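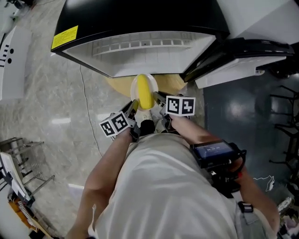 Grindness: a dataset of coffee grind sizes

Grindness holds 359 sieve readings from 52 bags of whole-bean coffee, and it's free to use for anything you like! Every bag was ground at 3 settings (fine, medium, coarse), with a few repeats where the numbers looked odd.

Files

readings.csv has one row per reading. bags.csv has the roast level and origin for each bag, joined on bag_id. 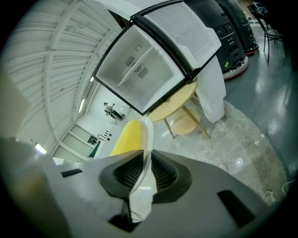
Weights are in grams. Each sample was 30 g before sieving, so anything missing from the total is dust stuck to the mesh (dark roasts cling like crazy).

Known gaps

Decaf is thin, and Valente bags have no roast month. More decaf readings are coming in October, so send yours in!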